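Jazz & Improvisiertes | Porträt

Lesezeit: 6 Minuten

Das Quartett, das nicht proben wollte

Als ich Kadri Vaher zum ersten Mal spielen hörte, stand ich hinten neben der Garderobe und hatte noch meinen nassen Mantel an. Ich wollte eigentlich nur kurz reinschauen, weil ein Freund mir seine Karte überlassen hatte, und dann kam dieser Ton aus dem Altsaxofon, ganz trocken, fast ohne Vibrato, und ich bin bis zum letzten Stück geblieben. (Der Mantel auch.) Das war im April vor ein paar Jahren, und seitdem laufe ich dieser Musikerin ziemlich hemmungslos hinterher.

Jetzt hat sie endlich wieder eine feste Band. Waltarlow heißt das Quartett, und wer wissen will, woher der Name kommt, kriegt von jedem Mitglied eine andere Geschichte erzählt. Mit dabei sind Liis Žukauskas am Klavier, Deividas Zariņš am Kontrabass und Sigita Toom am Schlagzeug. Die vier kennen sich seit Ewigkeiten, haben in wechselnden Kombinationen gespielt, sich auf Festivals die Klinke in die Hand gegeben und gegenseitig auf ihren Platten ausgeholfen. Nur alle zusammen, das hatte nie geklappt. Immer war einer auf Tour.

Das Debüt heißt »Borura« und erscheint am 7. Juni bei Trondilar, einem kleinen Label, das ich sehr mag, auch wenn die Cover dort regelmäßig aussehen wie Tapetenmuster. Vaida Tamošiūnaitė, die den Laden leitet, hat mir die Aufnahmen vorab geschickt. 64 Minuten Musik, 6 davon gehören einem Basssolo, bei dem ich beim ersten Hören dachte, jetzt schlafe ich gleich ein – und beim dritten Hören saß ich kerzengerade auf dem Sofa!

Wir treffen uns nachmittags bei Kadri zu Hause, es gibt Kaffee und viel zu süßen Kuchen. Geprobt haben sie für die Platte kaum, erzählt sie. Zwei Abende, an denen vor allem gekocht wurde, dann ging es ins Studio Kuusk. »Liis hatte die Noten in der Bahn fertig geschrieben«, sagt Kadri. »Ich konnte ihre Handschrift nicht lesen, also habe ich bei der Hälfte einfach etwas anderes gespielt.« Liis verdreht dazu die Augen und nimmt sich noch ein Stück Kuchen.

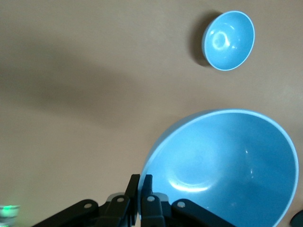
Drei Tage Kuusk

Das Studio ist ein einziger großer Raum ohne Kabinen, und genau deshalb wollten sie dorthin. Alle vier haben gleichzeitig gespielt, ohne Kopfhörer, ohne nachträgliches Flicken. Deividas musste sich erst daran gewöhnen, sagt er, er sei »ein Mensch der zweiten Chance« und hätte am liebsten jeden Einsatz noch mal gemacht. Durfte er nicht. Im Eröffnungsstück hört man einmal, wie er eine Spur zu früh kommt und Sigita ihm sofort mit den Besen hinterherläuft, und ich finde, das ist die schönste Stelle der ganzen Platte.

Überhaupt Sigita Toom! Wer sie aus lauteren Zusammenhängen kennt, wird sich wundern. Ganze Passagen lang streichelt sie nur ein Becken, und dann setzt sie einen einzigen Schlag auf die große Trommel, der einem durch den Bauch geht. Die Ballade in der Mitte lebt davon. Liis Žukauskas spielt dazu Akkorde, die so lange stehen bleiben, bis man sie fast vergessen hat, und Kadri kommt erst nach zwei Minuten rein. Ich hätte mir gewünscht, dass sie noch länger wartet.

Weniger glücklich bin ich mit dem Schlussstück. Da wird plötzlich gegroovt, mit Handclaps sogar, und das klingt mir zu sehr nach Zugabe auf dem Stadtfest. Kadri lacht, als ich es ihr sage. Das sei Deividas' Nummer, ich solle das bitte mit ihm klären. (Habe ich mich nicht getraut, er ist fast zwei Meter groß.)

Im Herbst gehen die vier auf Tour, kleine Säle, wenig Technik, das Klavier bitte gestimmt. Neue Stücke gibt es auch schon, drei davon von Sigita, die vorher nie für eine Band geschrieben hat. Ich habe mir die Karte diesmal selbst gekauft, zweite Reihe, ganz links, mit Blick auf die Becken.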